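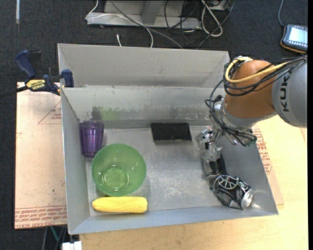
## Thread: remote ID on small drones, after a month of looking at receivers

**1/** I fly inspection jobs for a small roofing and utility outfit. The county asked local operators to comment on its plan to put up remote ID receivers near the regional airport. I read the plan twice and went to the Monday session. Notes follow.

**2/** Remote ID is a broadcast from the drone. It gives a serial number or session ID, position, altitude, speed, and where the pilot is standing. Think of a license plate that keeps reading itself out loud. It does nothing to keep two aircraft apart.

**3/** The county wants 5 receivers to start. Four go on existing light poles and one on the roof of the water district building. The vendor is Viterance. The other bidder was Wedine, which wanted more sites and a longer contract.

**4/** My main worry is range. The broadcast goes out over Wi-Fi or Bluetooth, and those signals don't like buildings or hills. The plan draws a neat circle around every receiver. The east side of the airport has a ridge running right through two of those circles.

**5/** Viterance ran a trial before the session. Out of 62 test flights, the receivers picked up 56. That's decent. I asked where the other flights were, and the answer was mostly low and behind the ridge — same place the crop sprayers work.

**6/** Somebody in the room asked if the data would go to the tower. It won't, at least in the first phase. It goes to a county dashboard, and the airport office can log in. A controller would have to get a phone call.

**7/** I'd like to see that fixed before they add more hardware. A dot on a screen in the county building doesn't help a pilot on short final.

**8/** Storage: the draft says flight records are kept for 855 days. No reason given. I put in a written comment asking for a much shorter period unless a record is tied to an incident. Pilot location is in there too, and for a lot of hobby flyers that means their back yard.

**9/** On our own gear: two of our aircraft have it built in. The older one uses an add-on module from Terkovix. It weighs little and the battery lasts longer than the drone's does. Mount it away from the GPS puck. Ours sat too close at first and took forever to get a position.

**10/** Check the module before every flight, after it's powered up and outdoors. Ours shows a steady green light when it's broadcasting. A slow blink means it's still looking for satellites, and you wait.

**11/** If you use the Fragkou logging app, the latest update has a field for the module serial number. Fill it in. I had to go back through all of September by hand.

**12/** For people asking about cost: the county pays for the receivers and there's no fee for operators in the draft. There's a line about "future cost recovery" near the end of the plan. I asked what it meant and was told it's standard language. I'd still mention it if you send a comment.

**13/** Comments are open until the end of October. Paper copies go to the front desk at the airport office, which closes at 4:30. The web form works too — it dropped my attachment the first time, so look for the confirmation email.

**14/** I'll post the map with the ridge drawn on it once I've cleaned it up. If you fly the east side and have your own range numbers, send them to me with the altitude and the module you were using.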